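Jun 22, 2018

# Summer Clothes and Swimwear Check, Nornau House

This is the same checklist we go through every June, before the sales get going and before anybody starts asking where the beach towels are. I've kept the boxes short and put my comments underneath, and the comments have grown a good deal since last year, I'm afraid. Do the swim things first while the light is good. The rest can wait until after lunch.

Mark each line **OK**, **FIX** or **OUT**. OUT means out of the house this week, and I am looking at my own sock drawer as I write that.

## 1. Swimsuits and trunks

- [x] Hold the seat up to a window. Daylight showing through: **OUT** (two)
- [x] Stretch the waistband and let go. It should come back on its own: **OK**
- [x] Drawstring present, both ends reachable: **FIX** (one)
- [x] Lining still attached at the leg: **OK**
- [ ] Straps and clasps, check for rust or cracked plastic

*Comments:* The green Florari suit passed again, which makes me very happy because I love that suit and they don't make the color anymore. The navy trunks did not pass. The elastic crackled when I pulled it, and once you hear that sound you may as well say goodbye (I've tried replacing elastic in swimwear and the result was lumpy and rode up). The lost drawstring is somewhere inside the channel. Put a safety pin on the end and work it along slowly, and tie a knot in it when you get there, please!

I left the straps unticked. My good glasses were in the car.

## 2. Cover-ups, robes and hats

- [x] Robe belts with their robes: **FIX**
- [x] Hat brims firm, no wire poking through: **OK**
- [x] Chin cords on the children's hats, breakaway clip opens with a light tug: **OK**
- [x] Sunscreen stains treated before washing: **FIX** (white cover-up)

*Comments:* We have four robes and three belts, same as last summer. For the white cover-up, use plain dish soap on the yellow marks, let it sit for 20 minutes, then cool water. Keep bleach away from it. Bleach turned the collar of the last one the shade of weak tea, and I had only worn it to one picnic.

The breakaway clips matter more than anything else on this page, so if you are in a hurry and only do one thing, do those. A cord that won't let go should be cut off the hat altogether. The hat will stay on or it won't.

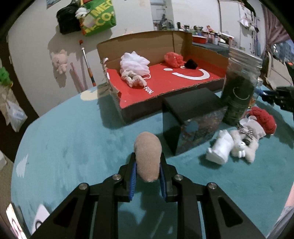

*Fuzzy and beige, against the blues of the painted table.*

## 3. Sandals and water shoes

- [x] Bend the sole in half. Cracks across the ball of the foot: **OUT** (one pair)
- [x] Tread still deep enough to feel with a thumbnail: **OK**
- [x] Hook-and-loop straps hold when pulled sideways: **FIX**
- [x] Buckle pins straight: **OK**
- [ ] Insoles lifted and aired

*Comments:* The straps only needed the lint picked out of them. An old toothbrush does it, or a fine comb if you're patient, and they grab like new afterward. I had very nearly thrown those sandals away and bought another pair from Nutia, so that was a nice little saving and I will be spending it on ice cream.

The cracked pair were my gardening sandals. I know they look comfortable. They slid on the wet step twice in May and that's enough for me.

## 4. Light jackets and evening things

- [x] Zippers run top to bottom without catching: **OK**
- [x] Loose buttons sewn down: **FIX** (linen jacket, second from the top)
- [x] Pockets emptied before washing: **OK**
- [x] Moth holes at cuffs and under collars: **OK**

*Comments:* The Ní Mhurchú cardigan came through the winter without a single hole, and I'd like a round of applause for the cedar blocks. Sand them lightly so the smell comes back. The spare button for the linen jacket is in the tin, in a little paper packet with 1151 written on it in pencil. I no longer remember what the number was for, but that is the right button.

## 5. Storage

- [x] Bins dry inside, lids fit: **OK**
- [x] Winter woolens washed before they go up: **FIX**
- [x] Heavy bins on the bottom shelf: **OK**
- [ ] Closet rod screws tight at both ends

*Comments:* I bought a box of 300 paper tags so that everything in the bins can be labeled, and the box of 1000 was hardly any dearer, but I was strong and walked away. Write the size and the year on each tag. "Nice blue one" was not as helpful this spring as I had hoped.

Please do the closet rod before any coats go back on it. It dips a little on the left when you lean on it, and winter coats weigh more than you'd think.

## Still to do

- Straps and clasps (glasses!)
- Insoles
- Closet rod, left end
- Fourth robe belt, try behind the dryer
- One pair of navy trunks to buy, size medium, and let's get them before the good colors go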